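Boletín interno - abril
La cocina de la planta baja, los turnos y todo lo que quedó pendiente
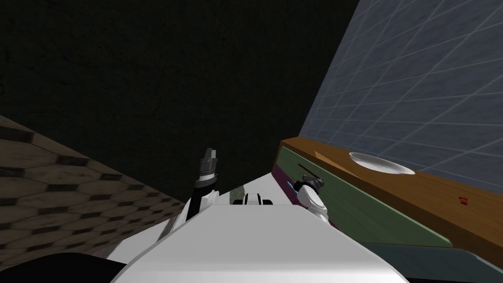 Club de Cocina y Mesa Compartida - Centro Social Drolwood

Va rápido porque el boletín cierra a las 18:00 y me lo han pedido a las cuatro y pico. Perdonad si algo queda a medias, lo completo en el próximo.

Lo primero, las fechas de inscripción para el trimestre. Están abiertas hasta final de mes. Quien ya estaba en un grupo no tiene que volver a rellenar la hoja larga, solo la corta, la del reverso. Quien venga nuevo, las dos. Beathag Lindsay lleva las listas este trimestre y pide por favor letra de imprenta, que el trimestre pasado hubo tres personas a las que no pudo llamar porque no se entendía el teléfono. También vale por correo, al de siempre.

Grupos que salen:

Guisos y legumbres. Mañanas, de 10:30 a 13:00. Quedan 7 plazas.
Panes y masas. Tardes, de 17:00 a 20:00. Completo, hay lista de espera.
Cocina de diario para quien vive solo. Tardes. Plazas de sobra, animaos.
Conservas. Sale si llegamos al mínimo. De momento no llegamos.

Lo de conservas lo digo otra vez porque siempre pasa igual: en junio todo el mundo pregunta por las conservas y en abril no se apunta casi nadie. Si no hay grupo ahora, no hay grupo en junio. Los tarros hay que pedirlos con tiempo y Fellitz tarda lo suyo en servir, la última vez casi cinco semanas.

Cuota. Sigue en 17 euros al mes, ingredientes básicos incluidos (aceite, sal, harina, arroz, legumbre seca, vinagre). Lo fresco lo ponemos entre los de cada grupo como siempre. En la reunión se habló de subirla y se votó que no, al menos hasta después del verano. Salió bastante justo, así que el tema volverá. El que quiera opinar que venga a la reunión, que luego en el pasillo opina todo el mundo.

El recetario

Esto es lo gordo del mes. El recetario del club tiene ya 80 recetas entregadas y queremos llegar a 100 antes de mandarlo a imprimir. Samuele Fiore las está pasando a limpio y tiene un lío considerable con las medidas. Copio lo que nos ha mandado, casi tal cual:

"Un vaso no es una medida. Un vaso de qué. En casa de mi madre el vaso era de nocilla y en la vuestra no lo sé. Poned gramos o mililitros. Si no tenéis báscula venís al club y lo pesamos juntos."

Pues eso. Gramos. Y los tiempos de horno con la temperatura al lado, que hay un bizcocho de limón que dice "horno hasta que esté" y punto. Es el mío, ya lo he corregido.

Faltan sobre todo pescados y verduras. Postres hay de más, muchísimos, cuatro arroces con leche distintos y ninguno quiere retirarse. Se ha decidido que van los cuatro, en página doble, cada uno con el nombre de su autor y que la gente elija. Agnes Tennant propone una cata para la fiesta de fin de curso - con votación a papelito cerrado, nada de manos alzadas. Me parece buena idea y de paso comemos.

El formato será de anillas, para que se quede abierto en la encimera. La imprenta McIver nos ha hecho dos presupuestos, uno con tapa dura y otro con tapa plástica. La dura es más bonita. La plástica se limpia. Ganó la plástica.

Plazo para entregar recetas: hasta que acabe el mes. En papel o por correo. Una por página, nombre del plato, para cuántas personas, ingredientes en orden de uso, pasos numerados. Si es receta de familia poned de quién, gusta mucho leerlo. La de las lentejas de Agnes viene con una historia de un tren parado en la nieve y es lo mejor que llevamos.

Crónica de la comida de primavera

Muy bien. Mejor que la de otoño, que llovió y hubo que meter las mesas deprisa. El menú fue potaje de garbanzos con espinacas, ensalada de naranja y bacalao, y de postre lo que trajo cada cual. El potaje lo dirigió Chun-hung Choi, que se vino a las ocho de la mañana y no dejó que nadie tocara el fuego hasta las once. Razón tenía. Los garbanzos enteros, tiernos, sin un pellejo suelto. Le hemos pedido la receta y dice que la receta es el remojo: agua templada, sal, toda la noche, y al día siguiente agua nueva ya caliente. Nada de echar agua fría a media cocción. Si hay que añadir, hirviendo.

El sofrito lo hizo aparte, con cebolla, ajo, pimentón dulce y un poco de pan frito majado al final para espesar. Las espinacas entran los últimos diez minutos. Y reposo, media hora con la tapa puesta. La gente con hambre y él con la tapa puesta.

La ensalada se quedó corta. Culpa de quien hizo las cuentas, que fui yo. Para la próxima más naranjas y menos bacalao, que además salió algo salado porque le faltó un cambio de agua.

Sobró pan. Se hizo con él una sopa de ajo al día siguiente para el grupo de la mañana y no quedó nada.

Sobremesa larga. Hubo canciones, hubo dominó y una discusión sobre si la tortilla lleva cebolla que no voy a reproducir aquí.

Turnos y limpieza

Cada grupo recoge lo suyo antes de irse. Recordatorio breve:

Los paños sucios a la bolsa, no al radiador.
Las tablas de carne y las de verdura se friegan y se guardan por separado.
El cubo de orgánico se baja el mismo día, aunque esté a medias.
Los cuchillos no van al lavavajillas. Ninguno. Tampoco el pequeño.
La nevera se repasa al final de cada semana y lo que no lleve nombre y fecha se tira.

Lo último va en serio. Había un táper de croquetas sin nombre desde antes de las vacaciones. Ailsa Baxter lo abrió y no quiere hablar del asunto.

Los afiladores también: hemos comprado una piedra nueva, de doble grano, y está en el cajon de las espumaderas. Se moja antes de usar y se seca después. Si no sabéis afilar preguntad a Ailsa, que hace una demostración de un cuarto de hora para quien quiera y deja los cuchillos que da miedo.

Compra conjunta

El pedido grande a Kasteo sale a primeros de mes. Arroz, garbanzo, alubia blanca, alubia pinta, lenteja, harina de fuerza y este mes tambien aceite en lata de cinco litros. Quien quiera sumarse para casa que lo apunte en la hoja y pague por adelantado. Por adelantado quiere decir antes de que se haga el pedido, no cuando se recoge. Las bolsas hay que traerlas.

La harina integral la dejamos fuera esta vez. La anterior salió con polilla y estamos esperando que nos devuelvan el dinero. Si os llevasteis un paquete, mirad bien el armario, y lo que tengáis abierto al lado también. Truco de Beathag: dos días de congelador a la harina nueva en cuanto llega a casa y luego a tarro de cristal con cierre. Ella lleva años así y ni una.

Receta del mes: puerros al horno con avellana

De Samuele, que predica con el ejemplo y la manda con gramos.

Para cuatro personas. Ocho puerros medianos, 60 g de avellana tostada, 40 ml de aceite de oliva, 15 ml de vinagre de jerez, una cucharadita rasa de mostaza (5 g, dice él), sal y pimienta.

1. Horno a 190 grados, calor arriba y abajo.
2. Cortar lo verde de los puerros y guardarlo para caldo. Abrir a lo largo sin llegar a la base y lavar bien entre capas, que siempre llevan tierra.
3. A la bandeja, con la mitad del aceite, sal y un chorrito de agua. Tapar con papel de horno. 35 minutos.
4. Destapar y diez minutos más, hasta que se doren los bordes.
5. Mientras, picar la avellana a cuchillo, gruesa. Mezclar con el resto del aceite, el vinagre, la mostaza y pimienta.
6. Echar por encima con los puerros aún calientes. Dejar cinco minutos y a la mesa.

Aguantan bien de un día para otro. Fríos, con un huevo duro rallado, son cena. Se puede cambiar la avellana por almendra, pero entonces un poco menos de vinagre.

Cosas sueltas

- Se busca olla grande, de las de 20 litros o más, en préstamo para la fiesta de fin de curso. Se devuelve limpia.
- El delantal azul con bolsillo que apareció en el perchero sigue ahí. Si es tuyo, recógelo.
- El taller de caldos se retrasa a mayo. Los que estabais apuntados seguís apuntados.
- Alguien se llevó el rallador de nuez moscada. Por error, seguro. Puede volver igual que se fue.
- Para el grupo de cocina de diario se agradecen ideas de platos de una sola sartén. Ya tenemos arroz con verduras y pisto con huevo.
- La próxima reunión del club, a las 19:00, en la sala de arriba. Orden del día: recetario, fiesta, cuota otra vez si alguien insiste.

Me dejo algo seguro. Lo de las alergias, eso: en la hoja de inscripción hay una casilla nueva, rellenadla aunque sea para poner "ninguna". Si traéis postre a una comida común, un papelito con los ingredientes al lado del plato, sobre todo frutos secos, huevo y leche.

Recetas y apuntes para el próximo número, a Beathag o en la bandeja de la entrada, antes de las 17:00.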